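Ulance opens its practice rooms: 1,000 simulated tidying sessions for robots that learn by example

PRURKLEY - Ulance today announced the first release from its Practice Rooms project, a set of 1,000 recorded sessions in which a simulated robot arm handles ordinary household things. The sessions were gathered over the winter by the Ulance team in Prurkley, working in Pumus, the simulator the company has been building in-house. We are thrilled to get them out the door!

A robot that learns by example needs plenty of examples, and good ones. In each Practice Rooms session, a person steers the arm through one short task from start to finish: put the banana in the bowl, move a mug into a crate, set the plate down beside the cabinet. Pumus records the joint positions, the gripper and the camera views as the person works, along with the instruction in plain words. A learning system can then study the recordings and try the same jobs for itself.

The release covers 32 tasks in 2 room layouts. The first layout is the one the team has come to call the mug room, with the arm hanging from the ceiling over a perforated floor mat. Dark red, mustard-yellow and teal mugs share the mat with a plate, a bowl, a couple of bottles, a banana and a few very small pieces that are a real test of a steady hand. Two crates, one yellow and one black, stand to the right, and a white cabinet with drawers and a door is on the left.

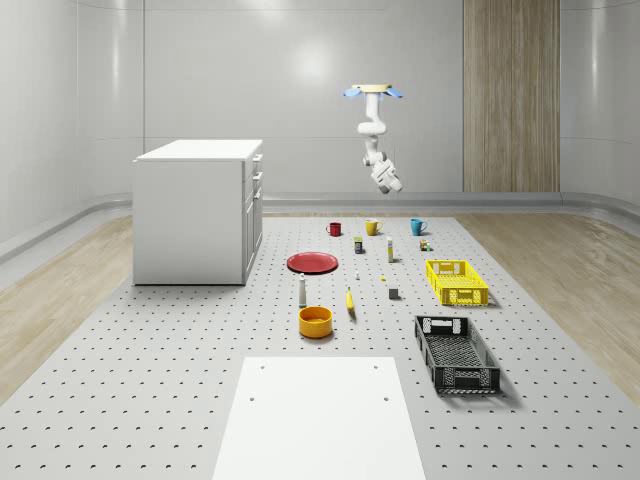

How the sessions were made

Operators worked in pairs, one steering and one checking. Before every session Pumus shuffled the starting positions, so the bowl might be near the cabinet one time and over by the crates the next. That small change matters a lot. When we trained an early system on sessions with fixed positions, it reached for the spot where the mug used to be, again and again.

Failed attempts were kept too. If an operator dropped something and picked it up again, the recovery stayed in the recording with a note marking where it began. Our early users at Wieser, who train picking systems for small warehouses, asked for this, and it has become one of our favorite parts of the set.

What comes next

The Practice Rooms sessions are available now on request for research and teaching. A second batch is planned for February, with longer tasks that use the cabinet drawers and its door. Wieser will share its own training notes with the next release - we can't wait to read them.

Groups that would like the recordings, or have a task to suggest, can write to the Practice Rooms team through the contact page on the Ulance website.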